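Drive caddy

A drive caddy is a removable carrier that holds a hard disk drive inside a computer case. It takes the place of the screws that would otherwise fix the drive to the cage. Caddies are found in office towers, workstations and servers.
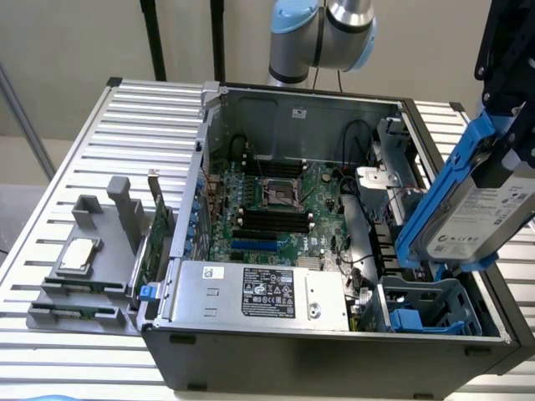
Most caddies are molded in one piece and flex slightly so that pins on the inner sides enter the screw holes of the drive. The drive's printed label usually stays readable once it is mounted. Makers often color the parts meant to be handled by the user, as with a blue caddy and the blue latch on a gray drive bay. Metal versions are heavier and are more common in servers.

Caddies are seldom interchangeable between makers. The Brelach repair school in Tundel keeps 458 of them, sorted by case model.

See also: Drive bay, Hot swapping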